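Bin Picking Software: Progress Report to Premeo, Second Period
Prepared by Zainab Babalola, software lead, Layug project 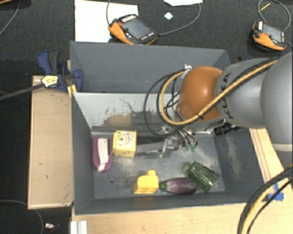 Is the picking software ready to run without an operator standing by?

Not yet. It can complete long stretches on its own, but it still fails in ways that it does not notice, and until it notices them a person has to stay in the room.

That answer is less cheerful than the one in our January update, which I also signed. The January update leaned on a pick rate measured on a set of objects the perception model had already seen in training. I no longer think that number told Premeo much, and I have left it out of this report. What follows covers perception, grasp planning, motion control and the logging tools, with the parts that are behind schedule first.

Where we are behind

Failure detection was due at the end of this period and is not done. The plan said the system would know, after each attempt, whether it was holding something. We have two signals for this: the gripper's own position reading and a comparison of the bin before and after the pick. Each one works well enough alone on easy objects. On thin or see-through objects they disagree, and our rule for settling the disagreement is poor. At present the software believes the gripper. If the fingers stop short of fully closed, it reports a successful grasp, and it will say so even when the fingers have stopped against the wall of the bin.

Bienvenido Maglaya has written a second version that asks for both signals to agree and retries if they don't. It catches the wall contacts. It also throws away a fair number of good grasps, and the retries have sometimes pushed an object into a corner where nothing can reach it. I have not merged it. I would sooner have a known fault in the main branch than a fix that hides it by making everything slower.

The second item behind schedule is Gastier, our grasp planner. The proposal promised a planner that takes a depth image, produces ranked grasps, and rejects any that would bring the arm or its cabling too close to the bin. The ranking works. The rejection is only partly there. Gastier checks the rigid parts of the arm and the gripper against a model of the bin, but it treats hoses and cables as if they did not exist. We had written "full collision checking" in the proposal, and that was a bigger claim than we should have made. A loop of cable changes shape with every wrist turn, and we have no good model for it. The current workaround is to limit wrist rotation to a range where we have seen no snags. That costs us some grasps near the walls. I see no honest way to call it collision checking.

Perception

The test log now holds 1,037 pick attempts, all recorded with the same software settings and all reviewed by a person. This is the first set of results I am willing to draw conclusions from, and the conclusions are narrow.

Solid, matte objects with a clear outline are found reliably. Boxes with busy printing were a worry early on because the segmentation model liked to split the printed top into several small objects. Adding depth edges to the input mostly cured that. It still happens under strong side light, and we have not tested enough lighting setups to say how often a user would see it.

Clear and ribbed plastic is where most of the trouble sits. The depth sensor returns holes or, worse, returns the floor of the bin seen through the object. We tried filling the holes with a learned depth estimate. On our own test images the estimate looks very good. In the running system the gain is small, and I cannot yet rule out that it comes from the operator having placed objects more kindly in the later sessions. We are going to repeat those sessions with placement drawn at random by the software before claiming any improvement.

Shiny rounded objects fall somewhere between. The outline is usually right and the height is often wrong, so the gripper comes down in the right place and closes too high.

There is one more thing reviewers should know. Scuffs and dark marks on the bin floor were being picked up as flat objects by an earlier version of the model. We got rid of this by subtracting a stored picture of the empty bin. It works, but it means the stored picture has to be redone whenever the bin is moved or swapped, and it will go stale as the bin wears. I count this as a patch. A proper fix would be to train on worn bins, and that is in the plan for next period.

Motion control

This is the dullest section and the one I am most comfortable with. The approach, grasp and retreat motions now run from a single state machine in place of the pile of scripts we inherited. Stopping partway and resuming works from every state except one: if the operator halts the arm during the closing of the gripper, the software loses track of whether it has an object and needs a manual reset. That is the same failure detection problem described above, seen from another angle.

We slowed the final approach during this period. Cycle time got worse as a result. Our earlier target assumed faster motion near the bin floor, and at that speed small errors in depth turned into hard contacts. I would like to keep the slower setting until the depth errors come down, even though it means the cycle time figure in the proposal will be missed.

Tooling and logs

Mamico, the logging and replay tool, is the part of the project that has paid for itself. Every attempt is stored with the camera input, the ranked grasps, the chosen grasp, the joint positions and the reviewer's verdict. Any attempt can be replayed through a newer version of the perception code or the planner without touching the arm. Most of the bugs in this report were found that way.

It has a limit that is easy to forget, and we forgot it. Replay tells you which grasp the new planner would have chosen. It does not tell you whether that grasp would have held. For several weeks we reported planner gains from replay as though they were gains in picking. Mamico's summary page now labels replay results and live results separately, and it refuses to average the two. The change took an afternoon — I wish we had made it earlier.

The reviewer's verdict is also a weak point. Two people reviewed the same batch of 100 attempts without seeing each other's labels, and they disagreed most on what to call a grasp that lifted an object and let it slip inside the bin. We have since written down a rule: the object must be released at the drop position, otherwise the attempt counts as a failure. Older labels have been redone to match.

Comments on the outside evaluation

Premeo's reviewer suggested replacing the whole chain with one end-to-end learned policy. We read the papers that came with the suggestion. The results are impressive on video and thinly described in the text, and none of them say how the policy behaves once a pick has gone wrong, the exact question we are stuck on. Bienvenido is more hopeful about this than I am, and he has set up a small comparison using our existing logs. I agreed to it on the condition that both systems face the same randomly placed objects and that the person scoring does not know which one is running. If it does better under those terms I will change my mind in writing.

Work planned for the next period

Finish failure detection, with a rule that accepts "unsure" as an outcome and asks the operator. Report how often it asks.
Repeat the clear plastic sessions with random placement.
Train the segmentation model on worn bins and retire the stored background picture.
Add a simple swept volume for the cable loop to Gastier, even if it is crude, and measure how many usable grasps it rejects.
Run the end-to-end comparison.

Requests to Premeo

We ask for two changes. First, please move the milestone for unattended operation back by one reporting period. We could stage a run that would appear to meet it on the present date, using objects we know to be easy, and I don't believe it would be worth anything to either side. Second, please replace the pick rate milestone with one that counts undetected failures. A system that misses and knows it has missed can try again. Ours too often misses and moves on to the drop position with nothing in its fingers, and the current milestone has no column for that.

Spending is in line with the budget, apart from labeling hours, which ran over when the older attempts were redone. The detailed statement is attached separately, together with the Mamico export for all reviewed attempts.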